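Quyên Hầu
I read the state's draft rule on community solar credits so you don't have to open a 40-page PDF. Short thread.

Comments close in July. If you rent, or your roof faces the wrong way, this is the program that lets you buy a share of a solar array somewhere else and get money off your power bill.

Right now the credit is set at the full retail rate. The draft replaces that with a "value stack" that pays separately for energy, for location and for avoided line upgrades. Each piece is worked out by the utility and reviewed by the state every 2 years.

For a typical household subscriber the draft's own table shows the credit dropping by 13 percent in the first year. After that it depends on the review. There is no floor.

Existing subscribers keep the old rate for 3 years. I had seen people saying it was for the life of the contract. It isn't in the text. Page 22, second paragraph.

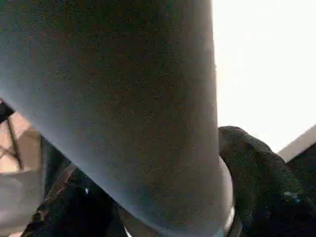 The part I think needs the most work is the location payment. Arrays close to a busy substation get more, arrays out in the county get less. Fine in principle. But the map of busy substations is held by the utility and the draft doesn't require it to be published.

Trollix and Zisent, the two developers with projects waiting in our area, both asked for the map at the last hearing. Rutia, which runs the wires, said it would "consider a summary version." The draft was written after that hearing and doesn't mention it.

Low-income subscribers do get something. There is an added credit, and sign-up can go through the heating assistance office so people don't have to prove income twice. I'd keep that section as it is.

The Enriquez project out past the gravel pits is not affected. It was approved under the older rule and its shares are already sold - I called and checked.

If you comment, give the section number. Section 4 is the credit rate, section 6 is the map, section 9 is the low-income credit. Comments without a section number go in a general pile and get one shared reply.

You don't need to be a subscriber to comment. You do need a mailing address in the state.

Correction to the post on existing subscribers: the 3 years run from the date the rule takes effect, not from the date you signed up. Thanks to the two people who wrote in.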